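Notebook – adhesive peel tests, Jilska panels
22 May 2023

Picked up again after the humidity cabinet came back from repair. Panels from the December batch are still in their sleeves and none show lifting at the corners, so they go in with the new ones.

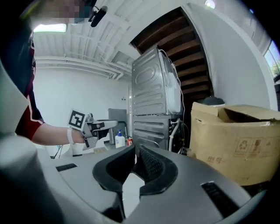

Aim for this round is to find out whether the Grallus primer earns its place on the painted steel, or whether a solvent wipe and a light abrade will do. Tumaini Mfinanga thinks the primer is masking a cleaning problem. I lean the same way but the last data set was too scattered to argue from.

Prep: panels wiped with isopropanol, one direction, fresh cloth each pass. Half abraded with the gray pad, half left as painted. Primer brushed on to half of each group and left to flash off with the lids open. Tape applied by hand, then rolled with the 2 kg roller. Earlier notes say "rolled firmly", which is no use to anyone. Please write the roller mass and the number of passes from now on.

Conditioning: overnight at room conditions before the first pulls. Second set stays in the cabinet and gets pulled at the end of the run.

Peel at 180 degrees, crosshead at 340 mm/min. The sheet on the tester door still gives the old speed – ignore it, I will reprint it. Load cell zeroed before each panel. It drifted slightly after the first few, then settled. Panel 1502 slipped in the lower clamp and its trace has a step near the start; keep the file but leave it out of the averages.

First impressions, room-conditioned set only. Abraded panels gave flat traces with or without primer. Unabraded panels without primer were ragged, stick-slip over most of the length, and the adhesive came away clean from the paint. Unabraded with primer sat between the two. This fits Tumaini's view but says nothing yet about moisture, and moisture is what the customer complained about.

Ardalan Daneshvar asked whether the Bestomano tape could be swapped in without changing the prep. Not tested. The liner on our roll has gone brittle and I would want new stock first.

To do:
Check the clamp faces for wear, lower one especially.
Order pads, same grade.
Move traces to the shared folder under Rostami, with panel numbers in the file names.
Cabinet set out and pulled once the 3000 h mark is reached. No early pulls.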